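Handeo and partners bring clean water and dry bedding to 600 families after Vandmont floods

Families forced from their homes by the March floods in the Vandmont valley are now receiving drinking water, blankets and cooking supplies, thanks to the kindness of people who gave to the Handeo flood appeal, many of them from towns that have seen high water themselves and know very well what it leaves behind.

The river came over its banks shortly before dawn, after a long stretch of rain on ground that could hold no more of it, and by midmorning the lower streets were passable only by boat. Some 600 families have since been reached by Handeo and its local partner, Claveo, whose staff live in the valley and in several cases were bailing out their own kitchens before they came in to work.

Speaking about the response, Vesela Berisha, Handeo's director of emergency programs, said: "I have spent a good deal of time in Vandmont over the years, and I have never left without somebody pressing food on me. To see those same people sleeping in a school gym is very hard. But the generosity we have met with, from so many homes far away from the valley, has lifted everyone here, and I want to thank each and every person who gave."
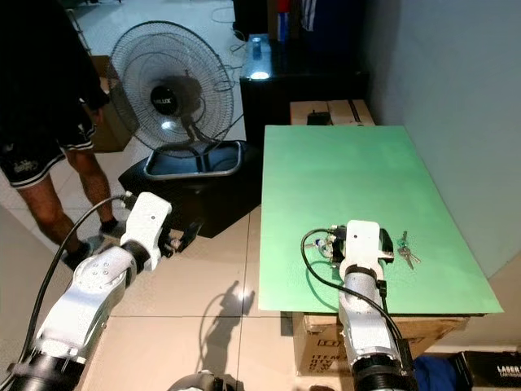
Handeo has opened two shelters on higher ground, both of them with hot meals, a nurse on duty and a quiet corner where children can do their schoolwork. Claveo's drivers are making daily rounds to the outlying farms, where wells were fouled by floodwater and will need to be cleaned and tested before anyone can drink from them again.

Tihomir Kelmendi, who runs the Claveo depot, said: "We've had seven trucks on the road most days, and the drivers know just about every gate and every dog along the way. People want to talk when we stop, and we let them. I think that's part of the job too, and a pretty nice part." 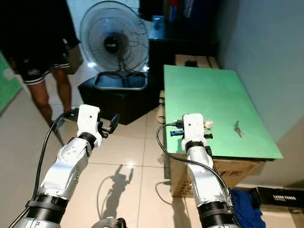
What comes next

As the water goes down, the work is turning toward repairs. Handeo will be offering small cash grants so that families can choose for themselves what they need most, whether that is a stove, a mattress or a new front door.

Blagoje Gashi, a retired schoolteacher staying at the upper shelter with his wife, hopes to be among the first to go back.

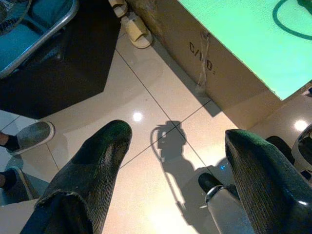 "The garden is mud and the piano is finished," he said, "but the walls are standing, and I would like to be home in time to plant my beans."

The appeal remains open, and gifts of any size are warmly welcomed.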